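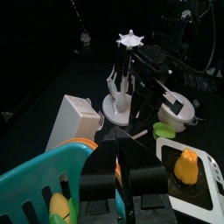
Arbeitsgruppe Greifen und Handhabung, Labor Istthorpe

Zweiarmbetrieb am Küchentisch: Regeln für das Aufzeichnen

Die Anleitung gilt für alle Aufnahmen mit Spielzeuggeschirr und Spielgemüse. Wer zum ersten Mal am Platz arbeitet, liest sie vorher ganz durch.

1. Tisch einrichten
Korb, Topf, Tablett und Utensilienständer gehören in den gemeinsamen Arbeitsraum beider Arme. Hohe Teile wie der Ständer kommen nach hinten. Dort kann ihn ein Arm trotzdem verdecken, deshalb vor dem Start beide Handkamerabilder prüfen. Lose Teile, die für die Aufgabe nicht gebraucht werden, kommen in die Kiste 14.

2. Freiraum prüfen
Zwischen Greifer und Korbrand bleiben beim Anfahren mindestens 100 mm. Gegriffen wird von oben, mit den Fingern nach unten. Seitliches Anfahren durch die Schlitze im Korb ist nicht erlaubt.

3. Reihenfolge festlegen
Immer nur ein Arm arbeitet am Topf. Solange er in der Öffnung steht, bleibt der andere auf seiner Seite. Übergaben von Arm zu Arm werden vorher im Ablaufblatt eingetragen.

4. Kraft begrenzen
Für Kunststoffteile ist in der Steuerung (Rirkari) das Profil 8 zu wählen. Maiskolben und Paprika haben unebene Oberflächen und verdrehen sich leicht. Bei Schlupf öffnen und neu ansetzen, die Kraft nicht erhöhen.

5. Abbrechen
Hängt ein Griff oder Stiel am Finger fest, Aufnahme stoppen und den Arm von Hand freifahren. Ins Arbeitsfeld greift man erst, wenn beide Antriebe stillgesetzt sind. Der Durchlauf wird als Abbruch markiert und nicht gelöscht.

6. Ablegen
Dateien am selben Tag auf den Server kopieren, Ordner 813. Schäden an den Fingerpolstern ins Gerätebuch eintragen.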